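5.2 Premature closure near containers

The most frequent fault in the second round of trials was premature closure. The gripper received a close command before the arm had reached its target, and the arm then completed the remaining motion with the fingers shut. In the tidying task this led to contact with the rim or side wall of the container, and on 3 occasions to a protective stop of the arm. No person was inside the marked area during any of these stops.

Of the 1463 trials recorded at the Plostel site, 126 were marked by the operator as failed. Shetty and Robles reviewed the logs of all failed trials separately and settled differences by discussion. Premature closure was assigned only where the close command came before the end of the approach motion. Trials in which the fingers closed at the right place but missed the object were treated as grasp errors and are covered in Section 5.3.

The fault was hard to notice during operation. The Solanki controller reports the gripper as "ready" both when the fingers are fully open and when they have closed on nothing, so the planner had no reason to halt. The operator's screen displayed the same status word in both cases. The wrist camera view, an example of which is given in Figure 7, was stored with each trial but was not checked by the software at run time.

We first suspected the network link between the planner and the arm. Cheon replaced the switch and repeated a set of trials with a wired connection, and the fault appeared again. The cause was later traced to the distance estimate. On plain walls and floors with little texture, the Piketti depth module sometimes returned the distance of an earlier reading without marking it as old. The planner then judged the target to be within reach and issued the close command too soon. 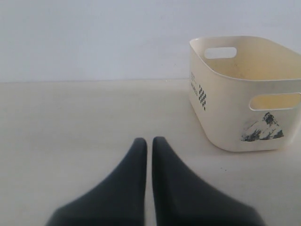

Figure 7. Wrist camera view during the tidying task, with the gripper fingers in the foreground and the storage basket to the right.

Two changes were made. Each distance reading now carries the time at which it was taken, and the planner rejects any reading older than the current motion step. In addition, the finger position is read directly from the motor before every approach, and the arm does not move towards a container unless the measured opening agrees with the commanded one. Palaniappan tested both changes on the bench before they were brought into use.

With the changes in place, 9 further protective stops were recorded, all of them raised by the new opening check before the arm had begun its approach. We regard these as correct behaviour, although they lengthen the task and require the operator to restart it by hand. The effect of floor texture on the depth module was not measured separately, and the present data do not allow us to say how often old readings occurred in trials that were marked as successful.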